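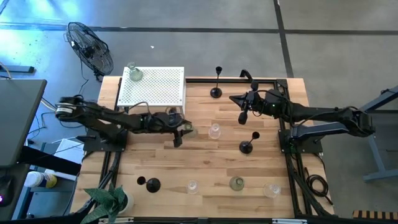
The two-arm table, with glasses, candle holders and the perforated shelf.

Two-arm table: progress since September

The build that Wilmer Llanos and Viorica Tănase have been running at the Bikby workshop has moved on to glassware. Members who came in over the summer will remember the arms stacking foam blocks. The job now is to take glasses and candle holders from the table and put them on the white shelf, using both arms, with a plant in the way at one corner.

Both arms are bolted to base plates on opposite sides of the butcher-block top. Wilmer rebuilt the left mounting after the first one flexed, and the control code, which we call Skakia, was moved to a newer computer at the same time. Money spent so far comes to £1000, most of it on motors. The log shows 3661 attempts at a pick, counting the foam blocks.

Glass is harder than foam. Clear pieces give the cameras very little to go on, and anything with ribs throws highlights that the software takes for edges.
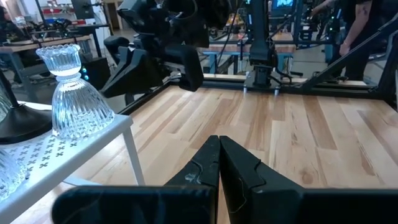
Viorica has been setting the closing force by hand, one type of object at a time. Thin stems need a slow approach from the side. Wide bases can be taken lower down, but the fingers then come close to the wood, and the height limit has to be changed to allow it. She has 43 settings saved and expects to throw out most of them once the newer fingertips are fitted.

Breakages stand at nine, all swept up and noted in the book by the door. If you have odd glasses at home that you no longer want, please leave them in the crate marked Girard under the stairs. Plain or patterned will do, but no crystal.

The table is in use most evenings until half past eight. Please ask before moving anything on it.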